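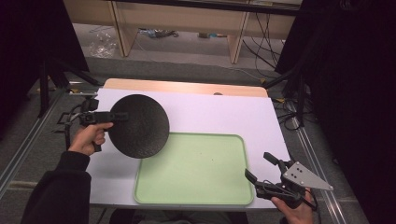 Hand-held grippers, a green tray and a black disc at the Caldale bench.

I'd always assumed the clever bit of a robot was the arm. Then I spent a Wednesday at Caldale with the people writing Rellar, their planning software, and hardly anyone mentioned arms at all! They talk about timing (endlessly), and about what the planner should do when a camera and a gripper disagree over where a thing is.

The recordings start with someone's own two hands, and Rellar chops each one into short moves it can replan on the fly. Version 2 used to dither near the rim of a tray, so they've rewritten that part for version 3 – and I sat there with my tea, watching 1106 log lines scroll past, completely hooked.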